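From: Hsin-yi Tu
To: cell-planning
Subject: Re: second arm line in the budget

Katsuhiko Imai wrote on Friday:
> Matton quotes 31 days on gripper fingers.
> Do we order 3 sets or 2? And does the
> Skirngate bench need its own spares?

Order 3. The bench runs two arms on the same finger type, and a set left on the shelf costs less than a month of waiting. Current work is cups and mugs on the taped grid: 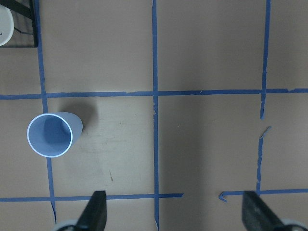
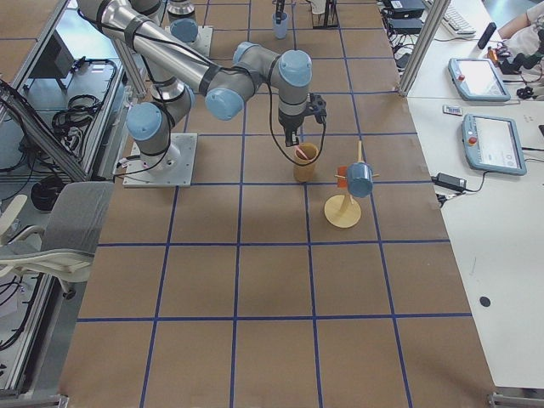
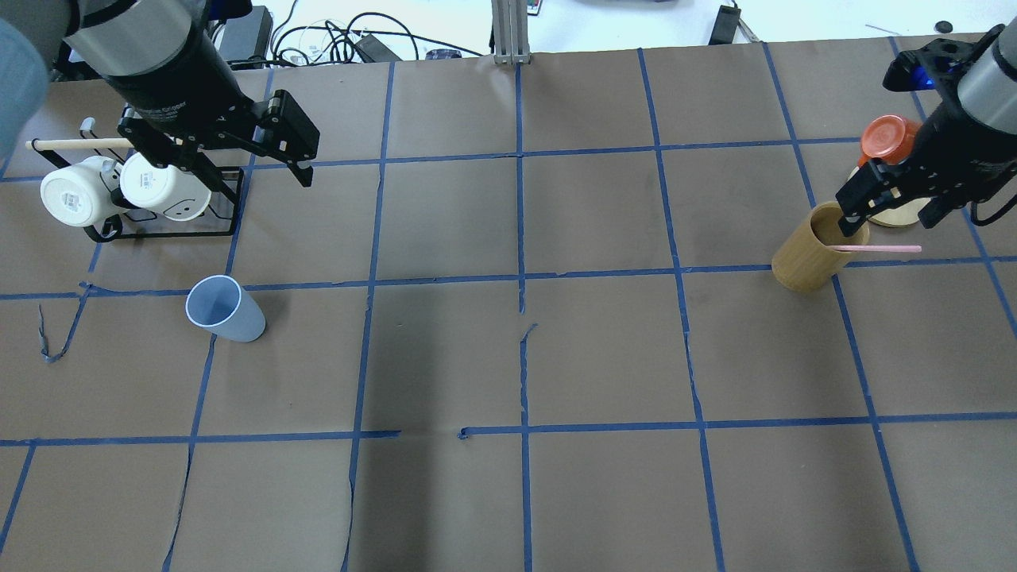
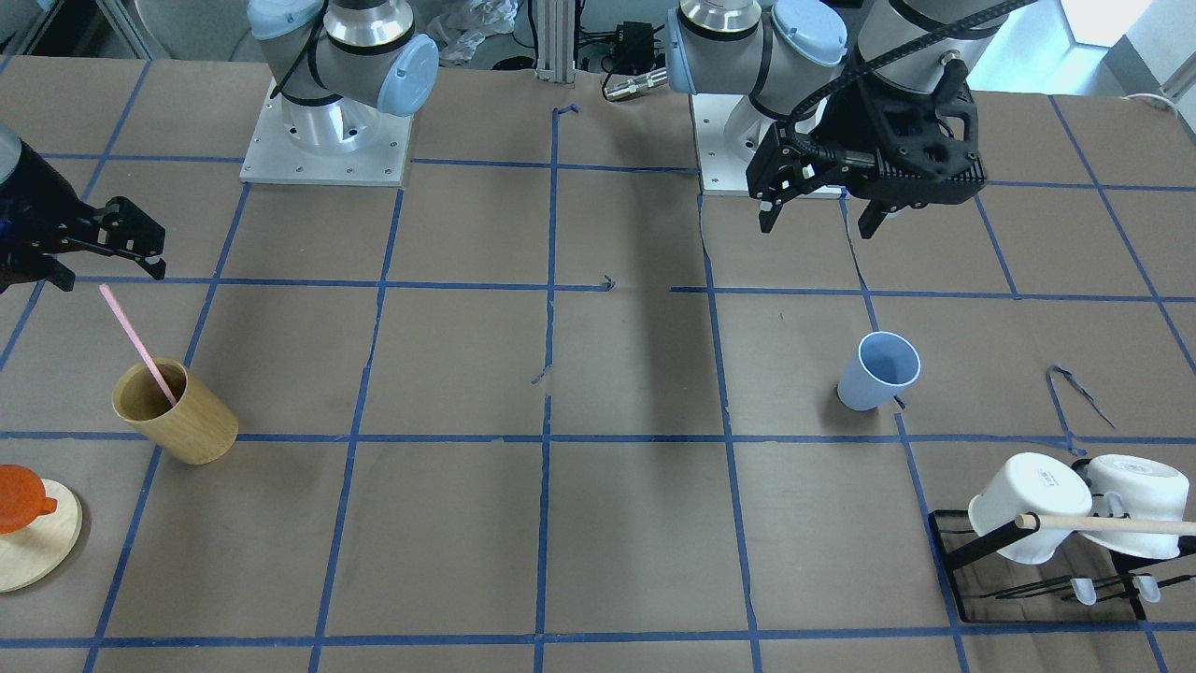 Please also add 400 for table paper, blue tape and cable ties — Zutum bills consumables separately, so they need their own line. The Lencho service contract can wait until April. I still need the freight figure from you before I submit.

Hsin-yi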